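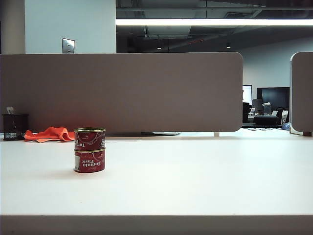
Two tomato paste cans, stacked and ready for the stacking test.

Okay, so you've got two grippers and can't decide! I went through this with the Trenik and the Prirkov, and small cans sorted it out fast.

Stack two cans on a bare patch of desk. Set the opening to 800 on your controller (I use a Tronier) and bring the fingers down level with the top can only. Close slowly, lift, hold for 3 seconds, then put it back on the bottom one. Do the whole thing again with the other gripper, same speed, same start point.

Watch the rim! My Trenik kept catching it until I dropped the grip height a little. The Prirkov didn't care, but it let go with a nasty little jerk – I fixed that by cutting the release speed to 142.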